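How to Clean a Keyboard at the Table

A keyboard that gets used every day picks up crumbs, skin oil and dust, and most of it sits where a quick swipe doesn't reach. Cleaning one properly takes under half an hour and needs very little. These steps are for an ordinary desktop keyboard with a cord or batteries. Laptops are covered further down.

What you need

A soft cloth, microfiber if you have it. Old T-shirt cotton will do, but terry cloth sheds lint between the keys. A second cloth for drying. A small dry paintbrush or a clean toothbrush. Cotton swabs. A bottle of mild cleaner, or a cup of lukewarm water with one drop of dish soap in it. Rubbing alcohol is fine on most plain black or gray keys, but try it on the underside first. It can dull glossy plastic and take off printed letters.

Skip bleach, window cleaner with ammonia and anything with a scrubbing powder in it.

Before you start

Unplug the keyboard, or switch it off and take out the batteries. If you leave it connected you will type a page of nonsense into whatever is open on the screen. I take mine away from the desk altogether and do the job on a cleared table, where there is room to turn it and nothing underneath to catch the dirt except a surface that wipes clean.

Turn the keyboard upside down and tap the back with your palm. Tilt it one way, tap, then tilt it the other way. Do this over a sheet of newspaper if you can, and do it before any liquid comes near it. Wet crumbs turn to paste.

Next run the brush along the rows. Go left to right between the rows first and then up and down between the keys. Tap it out once more.

Wiping

Put the cleaner on the cloth, never on the keyboard. The cloth should be damp enough to feel cool and no wetter. Wring it hard. Bunch it up so that there is some padding under your fingers, hold the edge of the keyboard with one hand so it doesn't slide, and work with the other in short strokes.
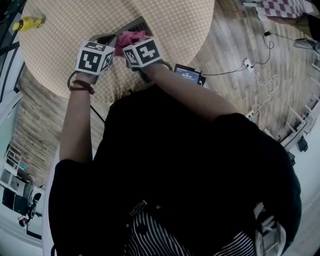

Keep the cloth bunched and hold on to the edge.

Refold to a clean part of the cloth when it turns gray. The space bar and the keys on the left side are usually the worst. For the sides of the keys, wrap one layer of cloth over a fingertip or use a barely damp cotton swab. Wipe the frame and the back, too, and the little rubber feet, which collect grime and then stop gripping.

Go over everything with the dry cloth. Leave the keyboard standing on its long edge for an hour before you plug it in. I usually do it in the evening and leave it overnight.

Sticky keys

If a key still sticks, press it down and work a swab with a little alcohol around the edge, then tap the key 8 or 10 times. If that fails the cap may have to come off. Take a photo of the layout before you lift anything. Some caps pull straight up, others have a wire clip under them that is easy to bend, so check the maker's instructions. I leave the space bar alone unless something has been spilled under it.

Laptops

Shut it down, unplug it and let it cool. Use the brush and a nearly dry cloth, and go light around the speaker holes. Don't bang a laptop upside down. Holding it at a slant while you brush is enough.

How often

Once a month for a keyboard that several people share or that anyone eats near. Every couple of months otherwise. A dry wipe once a week makes the big cleaning shorter. Wash the cloth with the towels and leave out the fabric softener, because it leaves a film that smears on plastic.

The same cloth and the same soapy water will do the mouse, the remote control and the light switches while you have them out.

Teodor Sjöberg

Related tips
Getting candle wax out of a tablecloth
What to do with single socks
Cleaning a rubber boot tray
Rings on a tabletop: heat marks and water marks
19 uses for an old toothbrush
How to fold cleaning cloths so they stay folded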